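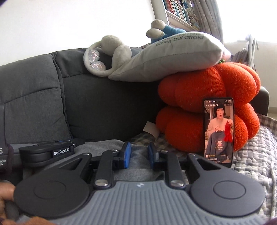 Pet hair on a fabric couch, what works?
Home Talk > Cleaning and Laundry

linell_colin
Aug 25, 2018
OK so we finally bought a grown-up couch, dark gray fabric, and I love it to pieces except that our dog is basically white. Two weeks in and it looks like I knitted a sweater on it. The vacuum gets the top layer, but anything that's worked into the weave just laughs at me. I've been through 3 lint rollers already and I am not made of lint rollers! What do you all use?

spela_d
Rubber glove! The plain dish kind. Get it a little damp, drag it toward you in short strokes and the hair rolls up into gross little sausages. I do ours while the coffee brews.

VikasB
Please don't put water on it until you've looked at the tag under the cushions. If it says S that's solvent cleaner only, and you can get rings that never come out. Ask me how I know (Inley loveseat, still have it, still mad).

spela_d
A damp glove isn't a bucket, Vikas. I've done it for years on an S couch with no rings.

VikasB
Then you got lucky. I used a damp sponge and I can point to the spot.

raj_bhardwaj
Sponge and glove aren't the same thing, though? Anyway, dry squeegee for me, the little window kind. I have 2 cats and it pulls up stuff the vacuum missed completely. Go easy on the seams, I popped a thread on mine.

KamudholmKid
Throw a blanket over it and move on with your life.

linell_colin
Ha, my wife said the same thing, but then why did we buy the nice couch?? Checked the tag and it's a W, so I guess water is fine. Tried the glove on one arm last night and wow, that was a lot of dog. Squeegee is on the shopping list.

VikasB
W is fine, go nuts. I'd still test the back first.

raj_bhardwaj
Also brush the dog, lol. Outside, every couple of days. Ours sheds like crazy from March on and it makes a huge difference.

spela_d
Seconding the brushing. And the glove.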